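**FOR RELEASE 1 Oct 2020**

# Putura opens its sign-up list for the winter bake-at-home boxes

Hi, I'm Assunta Benedetti, and I run Putura, the little baking school over the hardware store on Carrillo Street. I'm supposed to write this in the third person and call myself "the founder," but I tried it and sounded like a bank, so you're getting me instead.

The news first: sign-ups are open today for our winter boxes, and the first ones go out in December. Each box has the dry ingredients for one recipe, weighed and bagged, plus a printed recipe card and a link to a video of me making the thing in my own kitchen (with my own oven, which runs hot on the left side, so at least you'll feel at home). You bring the butter, eggs and milk. There are 15 recipes to pick from, and you can order one box or a whole stack of them.

How did we get here? We closed the classroom in March like everybody else, and I had 227 people booked into spring classes that I couldn't teach. I called a lot of them myself. Most didn't want a refund, they wanted something to do with the kids on a rainy afternoon! So I started bagging flour on my dining table and driving it around town in the back of the car. By the end of August we had sent out 2681 boxes, and I had flour in places I won't mention in a press release.

The winter list has the things people kept writing in for. There's a braided loaf with orange peel, a plain rye that takes two days and is worth both of them, ginger cookies that stay soft, and finally, finally, donuts. Baked ones and fried ones. The donut box has been the most requested by a mile, and I held it back until I had a fried recipe that didn't need a deep fryer or nerves of steel. A heavy pot and a thermometer will do it.

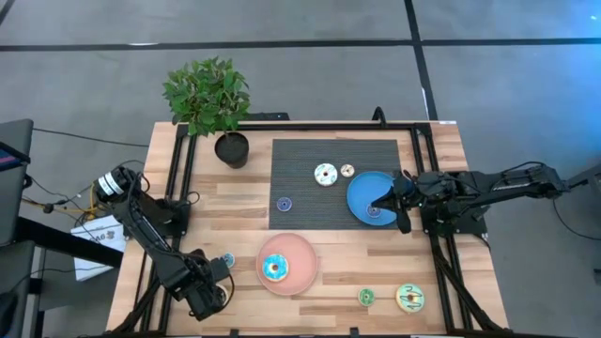

*Toy donuts on a gray woven placemat, with a potted plant for company.*

Our flour comes from Flesov, a family mill an hour north of us, and I'm very happy to say they've set aside enough of their bread flour to carry us through the winter. If you tried to buy flour in April you know why I'm making a fuss over that. The rye is theirs too. Spices and cocoa come from Ernico, who have supplied the school from its first week and still put a handwritten note in every delivery.

Aurelio Ochoa, who taught our Saturday bread classes, is doing the videos for the yeasted recipes. He is much calmer than I am. "If your dough is sticky, leave it alone for ten minutes and go do something else," he told me when I asked him for a quote. "I'd like that printed on the bag." Well, Aurelio, it's printed on the bag.

A few practical things. A single box is $15 and makes enough for four people, or two people who mean it. Pickup at the school is free, through the side door, and please wear a mask. We deliver inside the city limits and mail everywhere else in the state. Every box lists its allergens on the lid. We can't do a gluten-free box this winter, I'm sorry, our kitchen isn't set up for it.

We have room for 203 orders in the first mailing, and people already on our spring list get theirs held for a week. After that it's first come, first served.

**Press contact:** Assunta Benedetti, Putura, Carrillo Street, upstairs. Reporters who'd like to try a box can have one, just tell me sweet or savory. Calls are best after two, when the ovens are off and I can hear you.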